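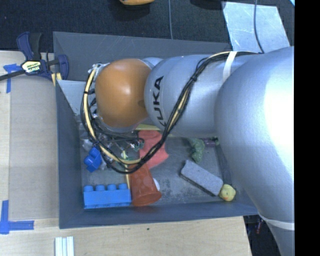 Feb 17, 2024: second try at the walnut ink

Home | Notebook | Recipes | Paper tests | Contact

Well, the husks from the Rajan batch have finally been put to good use! I had them soaking in rainwater since the fall (the big crock with the chipped lid, for those of you who keep moving it), and this morning I strained them twice through old cotton and got 477 ml of liquid, a good deal more than I'd hoped for.

I simmered it very low, at 70 degrees, and let it go until it coated the spoon. Norbert Matoušek stopped by with pastries and told me I was being too timid with the gum arabic, and I think he was right, so I put in 2 teaspoons and stirred till my arm got tired. Then a clove for the mold. The last jar went fuzzy by June and I was heartbroken.

Tests, all with the same broad nib:

Titico laid paper: lovely, warm brown, crisp edges.
Atow sketch pad: feathers badly, even on the slow strokes.
Skastus cotton, the heavy one: a bit pale going down, but it darkened so nicely while I ate lunch that I wrote out half a poem on it.

Still to do: try a pinch of iron in a small jar, and put a strip in the south window to see how it fades. Please don't use the blue funnel, it's only for the iron.

Comments

Maren: Did you rinse the husks first? Mine always come out gritty.

Oldpenfan: A clove never saved mine, I keep it in the fridge now. Gorgeous color though!

Maren: Never mind, found it in the fall entry. Rinsing them tonight.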